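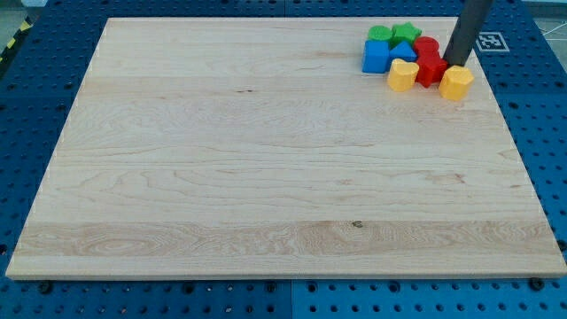
October, gone eleven at night

Tired. Writing this fast before I drop off.

Gudrun rang at half seven this morning, before I'd even got the kettle on, to say the choir has lost the hall for the concert. Roof. Water coming in over the piano end apparently. So everything moves to Lukness, to the chapel there, which holds 200 if people are friendly. We've sold more than that? Must check. She thinks not. She also thinks the Lévesque is too hard for us and wants to swap it for the old harvest one, and I said no, and then there was a long silence and she said she had something in the oven. At half seven.

I like the Lévesque. The altos come in late at bar 30 every single time and it still gives me goosebumps.

Work - nothing. Sorted the post, ate a sandwich standing up. Boiler man from Trumska didn't come, again. They say between eight and one and then its ten past one and you ring and get the music. £1,491 for the new one, fitted, and they can't send a person to look at the old one. Wore my coat in the kitchen till tea. Mum would of laughed at me, she had ice inside the windows till she was twenty and never let us forget it.

Océane came round after. Brought the programme to fold and then we didn't fold any, just talked. She's going for the Fumance job after all, interview's next month. Would mean moving by spring. I said all the right things, I think. Very pleased for her etc. Washed up after she'd gone and was a bit weepy over the pans, stupid. Eleven years she's stood next to me in the second row. Who's going to nudge me when I've lost my place.

She did say they have weekends like anyone else and there's a train. There is a train. One change.

Tried to practise but my throat's scratchy, so hummed it through in the bath instead. Bar 30 fine on my own, of course. It's the page turn that does it, we're all looking down. Could copy out those two lines and stick them on the page before. Tell Gudrun - or don't tell her, just do it and hand them round.

Tomorrow:
ring Trumska FIRST THING
ticket numbers, and does Lukness have a key or do we have to fetch one
cough sweets
black skirt, hem
fold the bloody programmes, and the venue's wrong on them now isn't it. All of them. Oh for heavens sake.

Raining again. Poor piano.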